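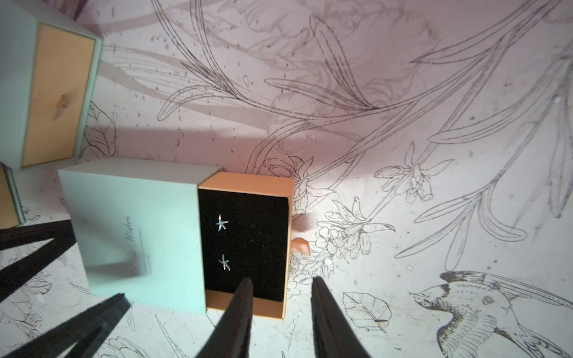 Karnberg teleoperation work, progress to November
Prepared for Barbara Domański

We now have 2226 usable demonstrations of the jewelry box task against the 3000 promised. Aisling Brophy drove most of them and would like it noted that starfish earrings were not her idea.

Opening the drawer is in decent shape. Closing it is slower going -- operators tend to push the whole box across the table, and the policy has learned this from us faithfully. We dropped 8 sessions over it and rewrote the operator notes.

Spending is on plan, apart from replacement boxes. The cardboard has a shorter career than we budgeted for.

Next period: the remaining demonstrations, then 4 days of trials at Arirgate.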